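Chapter 5
Waiting in Line

Everyone reading this book has stood in a line and picked the wrong one. The feeling is so common that the town of Prirnach once paid Maarten Smits to study it. He spent a June watching 144 shoppers shuffle toward the registers at Prins, a grocery store with more candy than cashiers.

Most of them believed the next line over was faster. Some switched – and a few switched back, looking hurt.

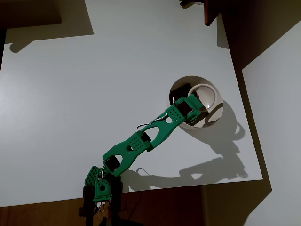 Smits blamed arithmetic. With five lines open, yours has one chance in five of being the quickest, all else being equal. Section 5.1 starts with a single line and a single clerk.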